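Electrochemistry, Unit 3: Corrosion of Metals

Corrosion is the loss of a metal through reaction with its surroundings. The metal gives up electrons and is oxidized.
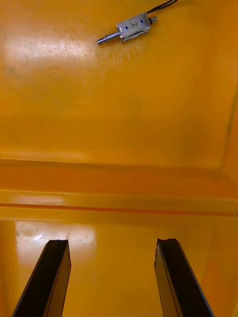 Iron rusts when both water and oxygen are present. Dissolved salt speeds the process. A bare metal face, such as the brushed silver body of a solenoid, offers its whole surface to the air.

Two metals in contact form a cell; the more active one corrodes first.
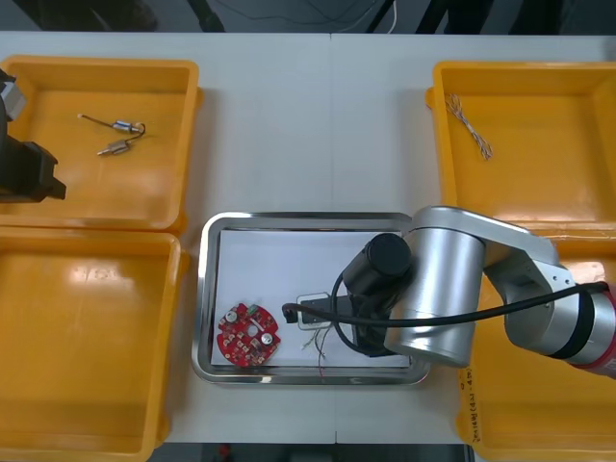
Fig. 2. Small cylindrical metal parts in a yellow bin.

Zinc coatings protect steel in this way.

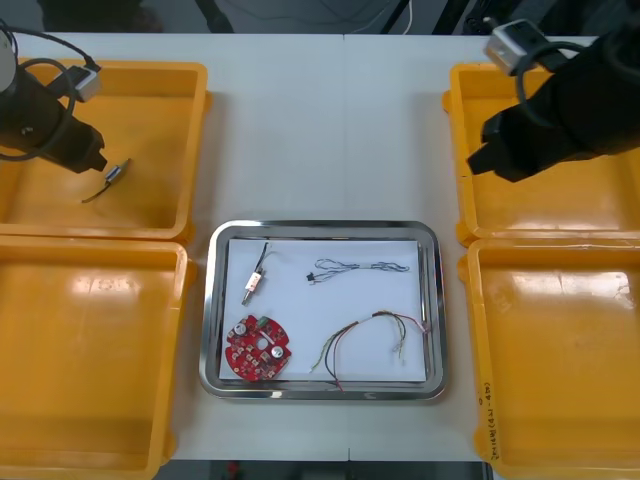
Colette Leclerc asked whether a scratched coating still protects. It does, while zinc remains nearby.

Read page 163 before the lab.

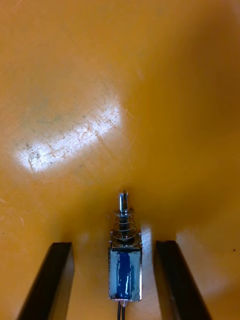

Fig. 4. Upright solenoid on a scratched surface.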